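Print | E-mail

Getting the arm to the box: notes from the simulation half of the term

Posted 16/09/2024 by Darnell Ruiz-Ortega
Filed under: Robotics club, Simulation, Student projects 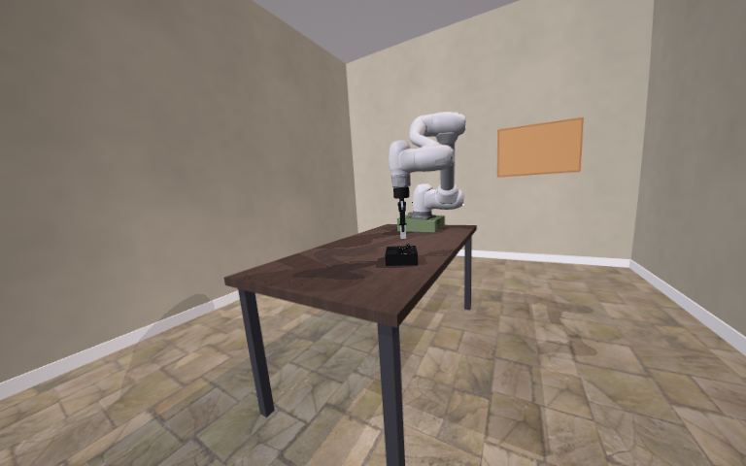

Mererid Howells thinks we should have started on the real arm in the first week and left the simulator for people who like simulators. She said so at the first meeting and again at the last one, and I promised I would put it in the blog so that it was on record. Her point is that students learn more from one real crash than from an afternoon of perfect runs on a screen. I don't fully disagree. But we have one arm and 12 students, and the simulator lets all of them work at the same time.

The task for this term is simple to say. There is a small black box on a table. The arm has to go to it, pick it up, and put it down at a spot given to it at the start of the run. The start position of the box changes every time. The students write the code that decides how the arm moves, and they may not look up the box position from the simulator directly. They have to work it out from the camera view.

The room in the simulator is one we built ourselves. Gwilym Wynne did the table, which is long and dark with a wood grain, and he spent far more time on the stone floor tiles than I asked him to. The arm stands on a green block at one end of the table. I had planned to make the walls plain white, but Gwilym left them blotchy and I decided it was better that way. Code that only works against a clean white wall is not much use to us later. The same goes for the shadows. Two of the teams had trouble with them early on, because a dark box and a dark shadow on dark wood are close in color, and a simple brightness cutoff picks up both.

We have three teams this year: Guvton, Zendden and Rosser. They chose the names and I did not ask. The project as a whole is called Galunach, which was left over from last year and nobody wanted to change the folder.

Guvton went for the plainest approach. They find the box, move the gripper to a point above it, go straight down, close, and go straight up. Their first version closed the fingers too early and pushed the box off the side of the table. They fixed this by adding a short wait and by checking that the arm had stopped moving before the fingers did anything. It's slow, but it is the team I would bet on for the end of term.

Zendden wanted to learn the motion by trial and error. I told them this would eat a lot of computer time and it did. They ran 1000 attempts over one night and came back to an arm that had learned to hover near the box and do nothing else. The score they had written gave points for being close and took away points for bumping the box, so hovering was a sensible answer to the question they had asked. Olanrewaju Onyeka rewrote the score so that most of the points come from lifting. It got better after that. On the last count it picked up the box in 36 out of every 100 runs, and they are not finished with it.

Rosser have spent most of their time on the camera side. Sivaprasad D'Souza found that their position estimate was good when the box was in the middle of the table and drifted when it was close to the long edge. It took them two meetings to trace this. The camera angle in their settings file was in degrees in one place and radians in another, and a correction somebody added in the first week had been hiding most of the error. They took the correction out, fixed the units, and the drift went away. I have asked them to write this up for the other teams, with the numbers before and after.

A few practical notes for anyone running something similar.

Save the random seed with every run. We didn't for the first few weeks, and when something odd happened we had no way to get it back. Now the seed goes in the file name.

Make students write down what they expect before they press start. One line in the notebook is enough. Most of our useful talks came from the gap between that line and what the arm did.

Don't let one person hold the keyboard all evening. We swap every 20 minutes. There was some grumbling and then it became normal.

Check the friction settings on the fingertips. Ours were far too high for the first month – the gripper could hold the box by one corner and swing it around, and all three teams looked better than they were. When I brought the value down, every success rate dropped. It was not a popular evening.

I should also say what we haven't done. The box is always the same box. It always sits flat. There is only ever one of it on the table and nothing else to knock into. A second object is the obvious next step, and Rosser have already asked for it, but I would like each team to have a reliable pick with one object first.

The plan from here is to keep going in simulation for roughly 7 more weeks and then move the code to the real arm in December. Each team will get the arm for one full evening, with the speed limit turned down, and Mererid has agreed to run the first of those sessions with her hand near the stop button. She expects most of the code to fail on the first try. So do I, mainly because of the lighting and because our real table is not quite level.

For new members: you don't need any background to join. You do need to be able to read a short Python file, or be willing to sit with somebody who can until it makes sense. Bring a laptop if you have one. The simulator runs slowly on old machines but it does run, and Gwilym has a version with the floor texture taken out for anybody who needs it.

The settings files for all three teams are in the shared Galunach folder. Please copy them before you edit them. Somebody saved over Guvton's gripper settings last month and it took us most of a meeting to put them back.

Print | E-mail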